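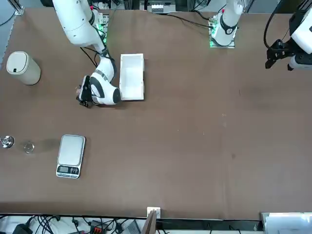
Two white arms with black grippers, and a white tray on the brown table.

Sunday, July 24, 2022

When I was 15, I played a browser game called Flokton every day after school. You had a small island, some goats, and a boat which needed eight hours to come back with wood. If you did not want to wait for the boat, you could buy pearls with real money. I never bought them. I had no card, and my mother would not give me hers.

Last week I read that the company, Lenex, will close the servers in August. I still remembered my password, so I went in. My island was there with all the goats, and my level was 57. I was a little surprised how much I felt, looking at such ugly water.

My old neighbor in the game was Chia-jung Mak. We were never in the same country, but for 2 years we sent each other wood and fish. I wrote to her, and she answered the same evening. She told me that she did buy pearls, many times, and hid it from me. I laughed, but I was also a bit angry -- her harbor was always better than mine and I thought she was only more patient!

I think these games were made to take our money, and the long waiting was a part of the plan. Still, I learned a good part of my English in the chat there. I learned "harbor" and "anchor" before I learned how to order in a restaurant.

Now I play Niltmont on my phone, where there is no chat at all, only a ranking. It looks much nicer. I opened it 13 times yesterday and I can't remember the name of one other player.

Chia-jung and I agreed to meet on the island one more time before they turn it off. My boat is out for wood now and will be back tonight.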